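Drive caddy

A drive caddy is a removable carrier that holds a storage drive inside a computer case, server or external enclosure. It takes the place of screws driven directly into the chassis, so that a drive can be fitted or taken out with few tools or none. The words tray, sled and carrier are used for much the same part, and makers do not agree on which is which.

Design

Most caddies are shaped like an open frame with two side rails and a front edge. The drive sits between the rails and is held by short pins that fit its standard screw holes. Plastic caddies usually flex open far enough for the drive to be pressed in by hand. Metal ones tend to use screws through the side or the underside. Server caddies often add a lever at the front that pushes the drive into its connector and helps pull it out again.

Desktop caddies are commonly made in a bright color, which marks them as a part the owner may remove.

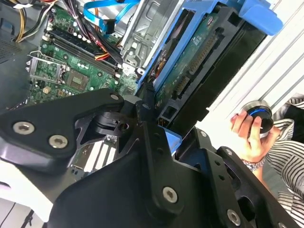 A blue plastic drive caddy in an opened computer chassis.

Rubber rings or sleeves may be placed around the pins. They reduce the hum passed from a spinning disk to the case. Solid-state drives have no moving parts and gain little from them, but the rings are often left in place.

Compatibility

Drives come in a few standard sizes, and caddies generally do not. A carrier made for one case will rarely slide into another, even within a single maker's range. The Prumunex desktop line used five carrier shapes over its life, and the last two differ only in the position of a latch. Kerstead cases accept the later of these but not the earlier.

Smaller drives can be mounted in a full-size caddy with an adapter plate. Some caddies have a second set of holes in the floor for this purpose.

Removal and reuse

Before a caddy is taken out, the computer is shut down and unplugged, and the data and power cables are pulled from the back of the drive. Hot-swap bays are an exception — there the connectors are fixed to a board behind the bay. 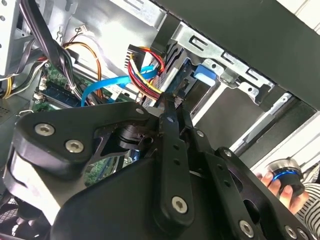
Mitsuko Fukuda has argued that repair guides pay too little attention to the latch, which in her view fails long before the rails do, and that latches ought to be sold as a separate part. Yasuo Noguchi disagreed, and held that old plastic rails lose their spring at much the same age.

Carriers are often lost when used computers are resold, as drives are removed for data protection and the caddy goes with them. The reseller Hladun lists 678 types of replacement, 20 of them for desktop machines.

See also

Drive bay
Hot swapping
Computer case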